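夜型、やめたい(4月の雑記)

また3時。寝れない。正確には寝る気がない。

4月から生活を朝型にするって宣言したの、ここの先月の記事に書いてある。読み返してちょっと恥ずかしい。5日は続いた。6日目に夜中の2時までゲラの直し、そこから総崩れ。

言い訳すると、今月は仕事が詰まってる。Gradellの取説の翻訳、本文だけで40ページ。用語集が古い。「つまみ」と「ダイヤル」が混ざってて、どっちかに統一してくれと頼んだら「前の版に合わせてください」。前の版も混ざってるんですが。

で、夜になると静かだから進む。進むから寝ない。寝ないから昼がだめ。昼がだめだから夜にやる。この繰り返し。

とりあえず今回やってみたこと、メモ。

スマホを台所に置いて寝る。→目覚ましが台所で鳴る。止めに行く。そのまま冷蔵庫あけて何か食べる。起きたことにはなる。ただし2回に1回は布団に戻ってる。

寝る前の風呂。→これは効く。効くけど湯をためるのがめんどい。シャワーだと効果なし、個人の感想です。

朝の散歩。→川沿いを橋まで行って戻る。桜はもうほとんど葉っぱ。犬を連れた人が多くて、会釈するかしないか毎回迷う。3日目に向こうから「おはようございます」と言われて、声がひっくり返った。起きてから一言もしゃべってなかったので。

カフェインは昼の2時まで。→これが一番きつい。コーヒーをやめたら夕方に缶のやつを飲みたくなる。炭酸でも甘いのでもいい、とにかく缶をぷしゅっとやりたい。味より音なのかも。 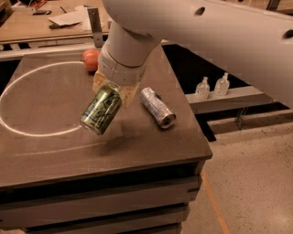 緑の缶。夕方の敵。

代わりに麦茶。水出しのパック、冷蔵庫に1本常備。悪くはない。悪くはないけど気分は上がらない。炭酸水も箱で買ってみたけど、半分くらいで飽きて今は玄関に積んである。誰か来たら持って帰ってほしい。

廣瀬陽斗(Haruto Hirose、学生のころからハンドルネームがローマ字フルネームの男)に相談したら、「カーテン開けて寝ろ」の一言。やった。朝の5時に光が直撃。起きた。起きたというか目が痛い。うちの窓、東向きだったのか。住んで結構たつのに知らなかった。しかも隣の駐車場の車のヘッドライトも入ってくるので、夜中も起きる。半分だけ開けるのが今のところの妥協案。

あと睡眠記録のアプリ。Sutimumというのを入れた。無料。起きたら顔マークを押すだけなんだけど、押すのを忘れるので記録が穴だらけ。先週の睡眠時間がゼロになってる日がある。さすがに寝てる。あとから直せるらしいけど、直すと負けな気がして放置。

本も読んだ。図書館で借りた睡眠の本、「寝る前に難しい本を読むと眠くなる」と書いてあって、その本自体がわりと面白くて1時まで読んでしまった。返却期限が近い。続きが気になるので延長するつもり。寝る前用には別に、高校の世界史の教科書を枕元に置いた。こっちは2ページで落ちる。メソポタミアから先に全然すすまない。

財布の話も少し。風呂の入浴剤と遮光カーテン(開けて寝ろと言われる前に買った)と麦茶のパックで、合わせて3868円。カーテンがほぼ全部。レシートがまだあるので返品できるかもだけど、もう裾上げしちゃったんだよな。昼寝用にします。昼寝も禁止のはずなんでけど。

来週はGradellの第二稿の戻しがあるから、たぶんまた夜にずれる。なのでそれまでに起きる時間だけ固定する。寝る時間はもう諦める。7時。7時半。7時半でいきます。

次の記事でほうこくします。もう外で鳥が鳴いてるので、麦茶飲んで寝ます。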